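Stuvico Shared Workshop — Build Tickets
Ticket 938
Status: open, waiting on parts
Bench: 2
Project: Koo arm, parts sorter
Opened: 2020-08-13

Problem

Gripper does not close all the way on command. It stops with a gap between the fingers and the servo hums until I cut power. It started after I swapped the printed fingers for the angled ones. Opening works every time.

Setup

Arm is the Koo kit, built in April, stock except for the gripper. Gripper servo is a Vovska, controller board is a Gekel with the firmware it came with. Power is the bench supply, not the wall adapter. The wrist camera has its own USB cable and its own port.

What I tried

Power cycled the board and the servo separately. No change.

Took the fingers off and ran the open and close commands with bare linkage. It closes fully, no hum. So the servo itself can make the travel.

Put the old straight fingers back on. Closes fully. Put the angled ones back on, and it stops short again.

Checked for the fingers hitting each other at the tips. They don't touch. The gap is the same top to bottom, so I don't think they are going on crooked.

Loosened the mounting screws a quarter turn. Slightly better, then the left finger started to wobble, so I tightened them again.

Swapped the servo cable for the spare. No change. Put the spare back in the drawer.

Read the servo position at the point where it stalls. Closed should be 2,224 on my calibration. It never gets there, and the reading jumps back and forth while it hums.

Second problem, maybe related

When the arm moves to the pick height over the bench, the camera picture goes soft. Grain on the bench top smears and the edge finder in the sorting script loses the baskets. I turned sharpening up in the script and it made the noise worse. Refocused the lens by hand at home position and that was fine until the arm came down again. I need a focus setting for the lower height and have not done it yet.

Current state

Arm is parked above the bench with the gripper open. Baskets are on the left where the script expects them, red, blue, then black coming toward the gripper. I have not changed the basket order in the config and would like to keep it that way.
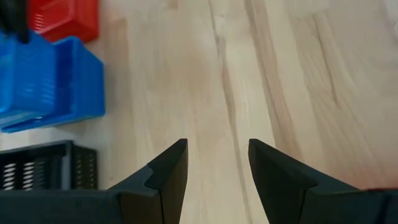
Reply from bench 3: check the back of the new fingers where they meet the carrier. I printed a set from the same file and the foot came out too thick on both of them, so it was rubbing on the housing before the fingers could meet. Sanding fixed mine. Also lower the current limit before you run any more close tests, or you will cook that servo.

Update

Current limit lowered. Took both fingers off again and there is a shiny rub mark on the back of each foot, so that matches. Sanded the left one and it now slides the full travel by hand. The right one still catches near the end — I ran out of fine paper and stopped there.

Still to do

Sand the right foot and test with power on.
Redo the closed position calibration once both fingers are back on.
Set lens focus at pick height, then rerun the edge finder with sharpening at default.
Fix the foot thickness in the print file before anyone prints another set.

Please leave the arm powered off at the bench supply. The settings are saved on the board.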